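Robotic hands join the packing floor at Brelley

Belirberg began using robotic hands at its Brelley site on Jul 9, 2024. Staff who packed by hand are moving to setup and checking — a change agreed with each employee beforehand.
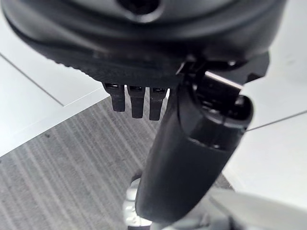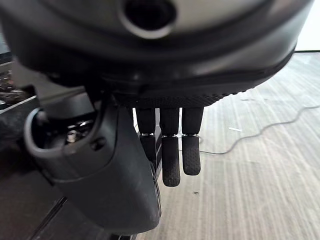
Black robotic fingers, with the floor beneath.

Will any jobs be lost? All 9 members of the packing team keep their posts and current pay.

Consuelo Olmedo, site manager, will hold training sessions through August. Staff should reserve a place with the Min office, extension 3572.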